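¿Por qué el plástico de burbujas protege las cosas?

Seguro que alguna vez ha llegado un paquete a casa y, mientras los mayores miraban lo que venía dentro, tú te has quedado con el envoltorio para explotar las burbujas una por una. ¡Plop, plop, plop! Pues ese plástico tan divertido tiene un trabajo muy serio, y hoy vamos a contarte cómo lo hace.

Cada burbuja es una bolsita cerrada con aire dentro. Para fabricarlas se usan dos láminas de plástico muy finas: a una se le dan forma de bultitos y la otra, que es lisa, se pega por detrás como si fuera una tapa. El aire se queda encerrado y no puede salir (bueno, hasta que llegas tú con los dedos).
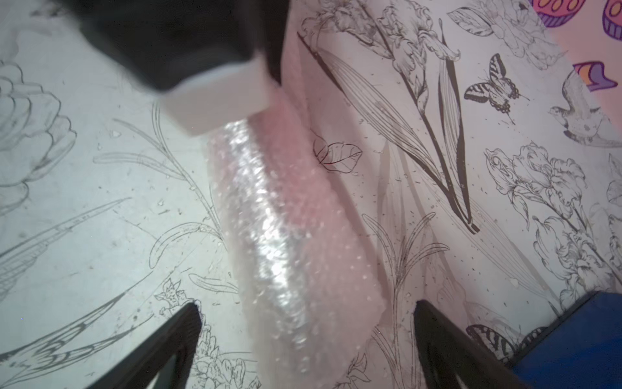

El aire es un cojín estupendo porque se puede apretar. Cuando una taza envuelta recibe un golpe, las burbujas se aplastan un poquito y frenan el empujón, así que a la taza le llega mucho más flojo. Es lo mismo que notas al saltar sobre un colchón en lugar de hacerlo en el suelo. Además, el plástico es tan fino que se dobla y se arruga con facilidad, como el rosa de la foto, que al plegarse a lo largo forma una especie de montañita brillante. Si te fijas en los puntitos claros, verás que son las burbujas, y que a través del color pasa la luz. Lo hay también transparente, verde y de otros colores, pero todos protegen igual de bien - el color es solo para que quede bonito.

¿Quieres comprobarlo? Nuestra compañera Weronika Pawłowska te propone un experimento. Necesitas dos galletas iguales, un trozo de plástico de burbujas y permiso de un adulto. Envuelve una galleta dando un par de vueltas, con las burbujas hacia dentro, y mete la otra en una bolsita normal. Déjalas caer desde la altura de tu rodilla y luego desde la de tu cintura. ¿Cuál se ha roto antes? Apúntalo en tu cuaderno y, si quieres, haz también un dibujo.

Y cuando termines no tires el plástico, que mientras le queden burbujas enteras sirve para otro paquete. Las galletas rotas, claro, se pueden merendar.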